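Who Gets a Seat When the Town Decides?

I moved back to Trokholm for the rent and stayed for the arguments. 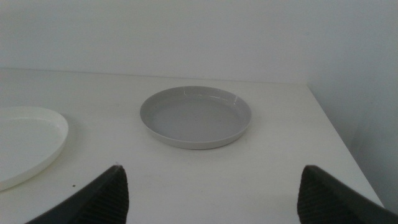 A gray plate on a white tabletop.

My first public meeting was an accident. I'd gone into the town hall to ask about a parking permit, followed the noise down the hall, and found myself in the back row while people went at it over bus service to Cuesta, the neighborhood on the far side of the rail yard. I stayed until 10 p.m. (I never did get the permit.)

What got me was who was in the room. Cuesta is where most of our newer families live – Romanian, Honduran, Somali, plus a lot of young people priced out of everywhere else – and the bus was their bus. Almost everyone at the microphone lived on my side of the tracks, and almost everyone was over 60. They weren't unkind! Several of them argued hard to keep the route. But they kept saying "those folks," and after the fifth or sixth time I started squirming in my folding chair.

So I called Sorin Surdu, who drives a delivery van and has lived in Cuesta since 2000. He laughed when I asked why he hadn't come.

"The notice was in the paper," he told me. "Who on my street gets the paper? And it's at 6:30. At 6:30 I'm still in the van."

He'd been to exactly one meeting in his life, years ago, about a stop sign. He waited two hours, got three minutes, and was asked to spell his name twice. The stop sign went up eventually, two blocks from where he'd wanted it. He still brings it up.

After that I got a little obsessed. I went through the sign-in sheets for last year's meetings, which the clerk keeps in a binder and was very patient about. There were 141 names. Five had addresses in Cuesta, a neighborhood of 2,607 people. I read the pages again on my lunch break, hoping I'd missed one. I hadn't.

Zostside, the next town over, does it differently. They hold every other meeting in a school cafeteria, with interpreters and a box of crayons, and they take comments by text. I drove out there in September and it was loud and messy and ran long. A teenager told the mayor her crosswalk idea was bad, and the mayor wrote it down.

Could we do that here? One council member told me it would cost too much. Another said people would come if they cared, and I thought about Sorin in his van and had to go get some air.

The bus vote comes back next month. Sorin has traded shifts with a guy from work, and I'm picking him up at six.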